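Ask the Bench -- community help

Search topics, people, tags

How many demonstrations do you really need for a kitchen tidy-up task?

Posted by dunmore_k, 6/22/18
Print | E-mail this page | 7 comments

We're a small group at Clasgate trying to teach an arm to clear up after a meal: pick up the cup, put it in the dish rack, leave the chopsticks and bowl for later. Everything is driven by hand and recorded, then we train on the recordings. Our supplier, Wukton, told us 200 runs would do it. We've done 200 and I'm not convinced by what we have. The model copes with the exact layout we recorded and goes to pieces when I shift things a hand's width.
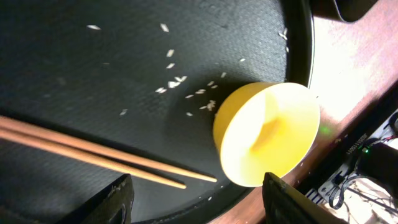

My boss wants to go to 900 before we change anything else. I have my doubts that four times the boredom gets us four times the skill. Has anyone got to a decent result with a few hundred, and if so what did you do differently? I should add that we have two people driving and they don't work the same way at all. One is slow and tidy, the other goes straight in.

Share (3) | Follow

marrick_t

Just do the 900. More data always wins. We did heaps on a towel job and it came good in the end, no idea which part fixed it. Make sure your lighting is consistent.

Share (0) | 2 comments

Pell at Cinley

I'd want to see the spread before anyone records another run. "More data always wins" is what people say when they haven't looked at the data. Plot where the cup starts in every recording. I'd bet a fair bit that yours are all within a saucer's width of each other, because people put things back where they last found them.

Same with the grip. If the drivers always take the cup from one side, the model has never been shown what to do when that side is blocked.

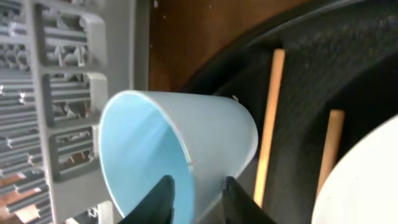

Should I throw out the runs where the driver fumbled?

Keep the ones where the driver fumbled and then recovered, and bin the ones where they gave up or somebody reached in to help. A recovery shows the model a way back from a bad spot. Label them separately so you can train with and without them and compare. I was doubtful about this myself until I tried it, and I'm still a bit doubtful, but the comparison costs you one night of computer time.

On the two drivers: check them apart as well. If one's runs train a better model than the whole pile does, you have learned something awkward -- and you've saved yourself a lot of recording. And ask Wukton which task their 200 came from. When I asked a vendor that about a similar figure, the answer was one block going into one box.

Share (11) | 4 comments

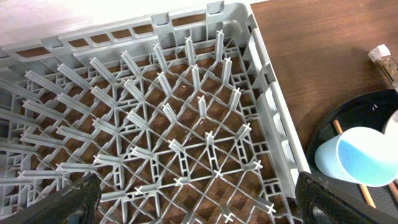
Lilla Somogyi
Data collection lead, Idahosa
Member since July

I mostly agree with Pell, with one grumble. Spread is easy to ask for and hard to get out of tired people. Tell a driver to "vary it" and by mid-afternoon they have two favourite layouts. We gave up on asking and now use a printed list: cup position, which way the mouth faces, where the rack sits. The driver sets up the next line on the list and records. It's dull, but the plots look far better.

Our last proper set was 364 runs after culling, and it beat an older set more than twice that size. I wouldn't read too much into it. The older set had a loose camera mount for part of it, so the comparison isn't clean, and I get annoyed when people quote it as if it were.

I'd also hold back some layouts that never go into training and test only on those. If your test layouts look like your training ones, the score is telling you very little. Around 20 runs per held-back layout gave us numbers that stopped jumping about from one day to the next. Do that on what you have now, before your boss books anyone's time for the rest.

Share (8) | 1 comment

E-mail this page | Print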